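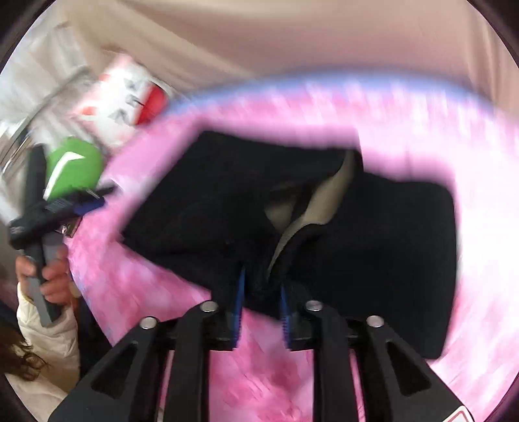 Lulonley Index is my issue-by-issue, page-by-page table of the Lulonley comics, the whole Iltavero run plus the reprints I could get my hands on. I started it because I wanted to know which issue Usik first turns up in without the hood, and then I just kept typing (you know how it goes!). There's one row per page, 1,153 rows in all, covering 38 issues. Most columns are dull things like issue number, page number and who lettered it. The fun ones are about costume, and those take some explaining. Usik's cloak is black in the script and black on every cover, but the inside colorists did whatever they liked with it, so I needed a rule. Black cloth that's been pinched into a fold, like the garment between the two blue-padded fingers up top, is still black cloth, and that's how I code it – if the page shows a bunched-up cloak with purple or blue highlights along the creases, it goes in as "black". It only goes in as "purple" or "blue" if the flat areas are that color too.

What's in the folder

pages.csv is the main table. issues.csv has one row per issue, with cover artist, story title and the reprint it ended up in. names.csv is the list of characters with every spelling I've come across. Morgan alone has four, and one of those is only on a letters page, but I kept it anyway.

notes.txt is me thinking out loud. Please don't load it into anything.

Columns in pages.csv

issue: the number on the cover. Two issues were printed with the same number, so the second one has a "b" after it.
page: story pages only. Ads and letters pages aren't counted.
speakers: names separated by semicolons, in the order of their first balloon.
cloak: black, blue, purple, none, or blank. Blank means Usik isn't on the page. None means he is, and he's not wearing it.
hood: up, down or unclear.
source: "orig" if I worked from the original issue, "rep" if I only had the reprint.
checked: yes or no. See below.

Where it comes from

Mostly my own shelves. Gwilym Lloyd let me sit at his kitchen table for a very long afternoon with the issues I was missing, and he also talked me out of a "mood" column, for which I'm grateful. For 219 pages I only had the reprint volumes, and the coloring in those was redone from scratch, so be careful with the cloak column there. If you're comparing colors across the run, filter to source = orig first.

The scans aren't included and I won't send them, sorry. The art belongs to the people who made it. The table is just facts about pages, and you can use it for whatever you want as long as you credit the Lulonley Index somewhere. 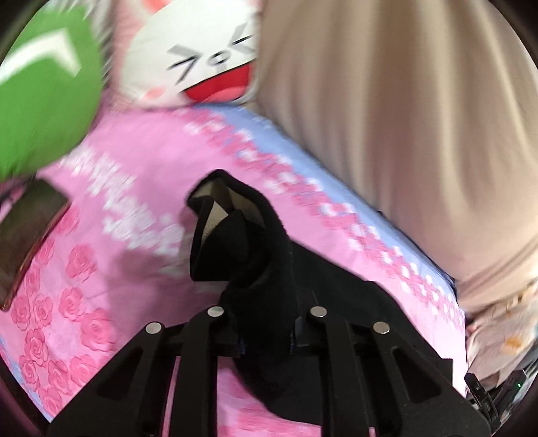 Black sock, pink bedsheet.

Checking

Nia Prydderch went through the first twelve issues on her own copies without looking at my answers, and then we compared. We agreed on nearly all the speakers and fought over the hoods. There's a run of night pages in issue 9 where the hood is a blob of ink, and we ended up with "unclear" for the lot. Everything she's been through says "yes" in the checked column. Everything else is me, alone, late in the evening with tea.

Known problems

The speakers column doesn't handle the twins well. If a balloon could belong to either of them, I put both names in, which inflates their totals.

Thought balloons count as speaking and captions don't. I changed my mind about this partway through and I think I caught all the early pages, but there may be stragglers in issues 3 to 6.

Issue 21 has two pages in the wrong order in the original printing. I kept the printed order. The reprint fixes it, so the page numbers won't match if you've got that one open next to you.

Version

This is version 2, June 26, 2023. Version 1 had the cloak column shifted down by one row from issue 14 onward (ouch), so please throw it out if you've still got it. I'd like to get the December annuals in next. If you own either of them and can read me the credits page, write to me!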